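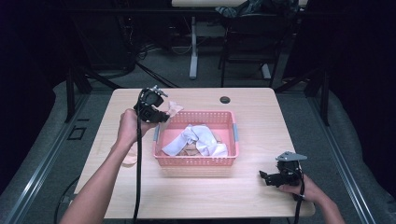
Left hand has the peach cloth, right hand is waiting its turn. Pink basket in the middle.

I've been promising a proper write-up of the Kombo hand grippers since January, and a few of you have been very patient with me (and one of you less so, hello Vlastimil!). The kit is sold by Stesalau as a pair, left and right, and the idea is that you hold one in each hand and do a chore the way you'd do it yourself, so that a robot arm can learn from it later. I bought the wired set, which came to 1,365 with shipping, and I've now been using it for 17 days.

Small laundry is what I keep coming back to, cloths in and out of a basket, mostly because it's harder than it sounds. A thin cloth doesn't give the jaws much to bite on, and if you come at it flat you just push it along the table. What works for me is tipping the wrist and taking a corner or a fold. By the end of the first week I'd stopped thinking about it, more or less, and my misses had dropped to 4 in a session, which I was very pleased with!

The grip itself is lovely. The squeeze is smooth and I never felt I was fighting the spring. They're chunky things, though, and after about 14 minutes my forearms want a rest. My sister has smaller hands than I do and she gave up sooner than that.

My one real complaint is the cables. They hang straight down from each gripper, fine while you're standing still, but reach across yourself and you feel the tug. I had the Rimano pair on loan last year and theirs were lighter on the wrist, although the jaws were mushy and I wouldn't go back.

Would I buy the Kombo again? Yes, and I'd get the spare jaw pads at the same time, as shipping them separately costs nearly as much as the pads do.

Comments

Akinyi Ogola: Do the pads pick up lint? Mine from Cultov were awful for that.

Vlastimil Sýkora: Finally! Try clipping the cable to your sleeve near the elbow, it helped me a lot.

Akinyi Ogola: Stealing that sleeve idea, thanks.

Questions? Use the contact page | © All posts and photos mine | Back to top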